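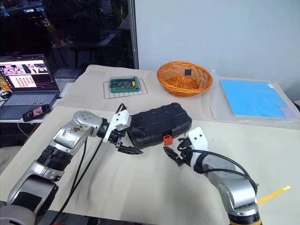 One member asked at the last meeting whether two arms are really twice as useful as one, or only twice as much trouble to calibrate. It is a fair question, and I promised to write an answer for the newsletter, because I was the person who asked the workshop for a second arm in January.

The short answer is that for now it is more trouble. With one arm, you can be a little lazy. If the arm believes that the table is 4 mm lower than it is, you correct the height in the program and continue with your evening. With two arms, each one has its own idea of where the table is, and they must agree before one can hold a case while the other works at the latch. We have spent most of our evenings on this agreement and not much on the task itself.

The task is the same one we wrote on the board at the beginning: close a small hard case, press the latch, open it again. The case is a good object for learning. It is rigid, it has a clear front and back, and it does not roll. The latch is the difficult part, as it is small and it asks for force in one direction while the lid must stay still.

Now some details for those who want to build something similar. The control program is called Lemby, and it is our own. It runs on a laptop beside the table and sends the positions to both arms. The first version waited for the left arm to answer before it spoke to the right arm, so the right arm was always late. In the present version both get their message in the same cycle, and we have set this to 80 ms. It is slow compared with what you can read about in magazines, but it is steady, and for a latch it is enough.

The mounting plates for the grippers took three attempts. The first drawing had the holes too close to the edge. The second one was correct on paper, but I had measured with the wrong side of the caliper, and I apologize again to the person who cut it. The fingers are from Domański, the small shop that also supplied our screws last year. They are simple to change, and I recommend to buy a spare pair at once, as the delivery is not quick.

The cables deserve more attention than I gave them. A cable that hangs freely will sooner or later find the place where the elbow bends. My advice is to move each joint slowly to its limit, by hand and with the power off, and to look where the cable goes before you fix anything with ties. Leave more slack than looks nice.

We keep a log of every attempt in the Pledov notebook on the shelf. When I closed it on 3/10/24, the last entry was number 601. Of the last 100 attempts, a little more than half ended with the latch closed. The others ended mostly with the case turned sideways, so the next job is to teach the holding arm to press down a little before the other arm begins.

If you would like to try it, please first read the page about the emergency stop, then write your name on the Zondano list by the door. You do not need to know programming. It is also useful to have somebody who only watches the cables.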